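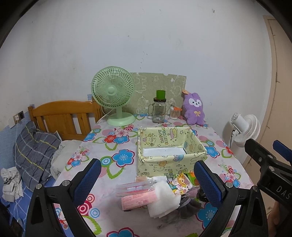 ### 3.2 Keeping the hand-held pair in working order

Most of our demonstrations at Divstead were collected in bedrooms and kitchens with two hand-held grippers, one for each hand. I looked after the pair for the whole Podero collection, 136 sessions, and I want to spend a few paragraphs on that work, because papers like ours tend to give it one sentence and I'd have loved to read more when I started.

The jaws are a linkage design. Each finger rides on black links that turn on round silver pins, and at the tip there's a textured blue pad (Figure 2 shows both pads on one gripper, with the four pins on its linkages facing the camera, and part of the second gripper at the right). Nearly everything that went wrong for us went wrong at a pin or a pad. I had expected to spend my evenings on software, and I ended up spending them with a cotton cloth and a small screwdriver.

**Pads.** Small packets are what wear on my patience. In the packing task the operator works with a pile of light things next to an open box: plastic packages, flat packets, soft fabric items, crinkly wrappers. Glossy plastic slides on a dusty pad, and fabric leaves lint down in the texture where you can't see it unless you tilt the finger toward a lamp. So before every session I brushed both pads on each gripper with a dry toothbrush, wiped them with a damp cloth, and let them air out while I set up the logger. I tried alcohol wipes for the first few weeks and stopped. They did a lovely job on the lint, but I thought the rubbery feel was going, and I didn't want the grip to drift during a study where grip was half the point! I never ran a proper test on this, so please read it as a hunch.

We swapped pads as a full set, both hands at once. Swapping only the worn one seemed thrifty, and I did it once, and the operator noticed right away that small packets pulled to one side when she closed the jaws. Those recordings are still in the data, tagged as mixed pads.

**Pins.** A pin that has started to loosen gives you a finger that wobbles a little at the tip, and the wobble is easy to miss with your eyes. I found it much easier to feel. My check was to close the jaws on a folded index card, hold the card still, and rock the body of the gripper gently. If the card stayed put and I felt a click in the handle, that gripper went back to the bench. Tightening is a fiddly job (too far and the jaws stop opening smoothly, so you back off a hair and try again), and I got into the habit of opening and closing 12 times after each adjustment before I trusted it.

We put a dot of paint across each fastener and the part next to it, so that a turned one would show as a broken line. It's an old workshop trick and I'm a bit embarrassed that we only took it up in October.

**Camera view.** The camera travels with the gripper, so its view of the fingers should look the same from one day to the next. The upper corners of the picture are always dark, and that turned out to be handy: I kept a printed reference frame in the case and compared the dark corners and the two fingertips against it. If one finger sat higher than in the print, either the camera had been knocked or the linkage had shifted, and I'd do the index card check first to find out which. After the camera was remounted for any reason we recorded a short clip of the jaws opening and closing over a plain sheet, and started a new calibration entry in Trekard, our logging tool.

**Homes.** Working in real rooms changes the upkeep more than I expected. Tables come with patterned cloths, and a cloth can bunch up under a fingertip when someone reaches low for a flat packet. The same goes for bedding if the table is next to a bed. We asked operators to come down on flat items from a slight angle with the pads nearly closed, which also spared the pad tips a lot of scraping. Desk fans were the other thing on my list. I asked for them to be off during recording, as a light wrapper will happily wander across the table in a breeze and the operator then chases it.

**Schedule.** We inspected the full linkage after every 1000 recorded grasps, counted per gripper by the logger. I picked that number before we had any wear data, and looking back it was too relaxed for the right-hand gripper, which did most of the reaching in the packing task while the left one steadied the box. By the end I was swapping the two bodies' inspection slots around so the right one came up sooner. The log keeps both the planned and the real inspection points, and the analysis in Section 5 uses the real ones.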